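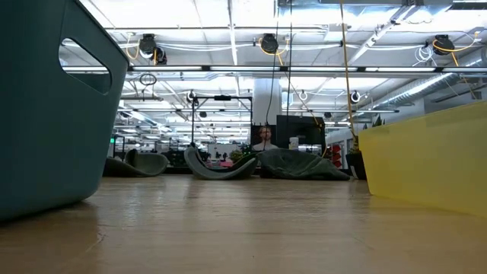 Figure 4. The bin task from table height, teal bin on the left and yellow bin on the right.

5. What went wrong

5.1 The stall that wasn't a stall

We promised ourselves we would write this part the way we talk about it at lunch, so here goes. The bin task is the easy one. There are two bins on a table, and the policy has to move things from one to the other without hitting either. We ran it first because we thought it would be boring (I had told Gemma Cattaneo it would be done before the coffee was), and it gave us the worst fault of the whole study.

We planned 100 trials with the Sendwood controller and stopped at 50. In six of those the arm drove its gripper down past the height we had set as the floor, kept pushing, and never raised a contact flag. The log called every one of them a "stall." I hate that word now! A stall, to me, is a motor that can't move and knows it. What we had was a motor that was still moving a tiny bit, with all the give in the finger pads and the wrist soaking up the difference, so the controller looked at the joint speeds and decided everything was fine. It only gave up when the timeout ran out, and by then the arm had been leaning on the table for the full 30 seconds.

I went after the wrong cause for a long time. My first idea was the bins. One lets light through and the other doesn't, and our depth estimates near the see-through walls were noisy, so I was sure the planner believed the yellow bin's rim was lower than it was. It made a lovely story and I wrote two pages on it. Then Dardo Cáceres replayed the six bad trials with the depth channel swapped for hand-measured bin heights, and five of the six failed in the same way. The sixth failed a little later. Those two pages are gone from this version, though I still think the depth noise deserves its own paper.

The real trouble was in how two pieces of software shared one number. Sendwood keeps a table height, and so does Marinho, our safety layer, and the two are supposed to be the same value read from one file. After a restart, Marinho read the file again and Sendwood didn't. It kept whatever it had in memory, including any small offset we had added while tuning. So the planner aimed at one table and the safety layer guarded another, and between them sat a gap where neither one thought it had anything to complain about. Every one of the bad trials came after a restart. I had that column in the spreadsheet the whole time and had never sorted by it.

5.2 Does it happen with other objects?

Once we had the cause we wanted to know if the bins mattered at all, so we moved on to single objects standing on the bare table, including small potted plants. I like plants for this. The leaves bend, the pot doesn't, and the policy has to go low for a good grip, so any mistake in table height matters right away. We also dropped the approach speed to half of what we used on the bins, mostly for the sake of my nerves.

The fault came back as soon as we put the stale offset in on purpose. With the offset cleared we didn't see it. I want to be careful here: clearing the offset is a workaround, and it depends on a person remembering to do it after every restart, which is just the kind of thing I forget when I'm hungry.
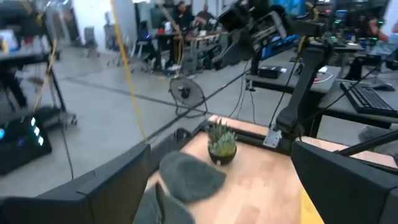
Figure 5. A low approach to a potted succulent on the same kind of wooden tabletop.

Dardo disagreed with me about how to report this, and asked that his objection go in the paper. He wrote that calling it a memory bug lets the safety layer off too lightly, that a guard should compare its own table height with the planner's before it allows any motion, and that he would have stopped the trials after the second bad one and gone looking.

He's right about the second bad one. I saw it, I read "stall" in the log, and I pressed go again. Our stopping rule at that point covered collisions and dropped objects and said nothing at all about stalls, so on paper I had done what I was supposed to do.

Where I still differ is on the guard. We tried his check in the Villent simulator, and it does catch the stale offset every time. It also refuses to start when the two heights differ by rounding alone, and that happened often enough that I found myself switching it off to get through a morning. A check I switch off worries me more than one I never had. For now we compare the heights with a small tolerance and log the difference at every start, and the word "stall" has been split into "stopped, no motion" and "stopped, timeout under load." The second one ends the session until somebody has looked at the arm.

We haven't repeated any of this on the Platico controller, which keeps its table height in a different place altogether. Gemma has started on that, and the restart column is now the first one in her sheet.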